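October, bench notes, yellow baskets

Started at 9:20. Job for the morning was the small parts baskets, the yellow plastic ones from the Dulside order. They had been living on the shelf under the window in one tall stack, and the lower ones stick together if they get pushed down hard. I want them kept on the maple bench, where people can reach them without moving anything.

Inside length of one basket measured 300 mm at the base. The Trama sleeves fit lengthwise with a bit to spare. The Usano sleeves don't, they ride up over the rim, so those stay in the drawer for now.

Weighed a basket full of M5 hardware: 950 g on the parts scale. Carried it to the door and back with one hand. The sides flex a little but it holds. Anything heavier than that goes in the steel trays.

Tried separating the nested ones by twisting and by lifting one short side first. Lifting the short side is easier. Twisting works too but the grids on the sides catch on each other.

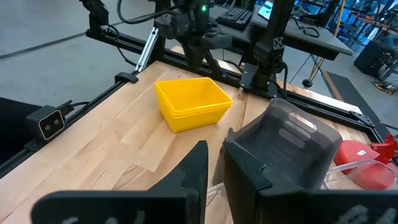
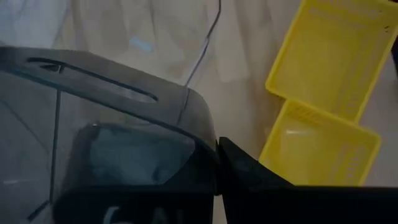 Yellow baskets at the bench, this morning.

Ona Baranauskienė read the notes before lunch and would sooner see the baskets kept nested in pairs than spread out singly, so that a spare is always there when one goes off to the store room with parts in it. She also asked for the labels to go on the short side, as the long side gets turned to the wall on the shelf.

Fine with both. Labels on the short side means the narrow tape, and there is only one roll left - need to put it on the Grigaitė list.

Small screws still a problem. M2 and under go straight through the holes in the sides if the basket tips. Lined one with a cut piece of drawer mat, 54 mm high on the sides, and shook it over the bench. Two washers got out at the corner where the mat doesn't meet. Will cut the next one longer and overlap it.

Left to do: mat for the other small-screw baskets, tape, clear the window shelf.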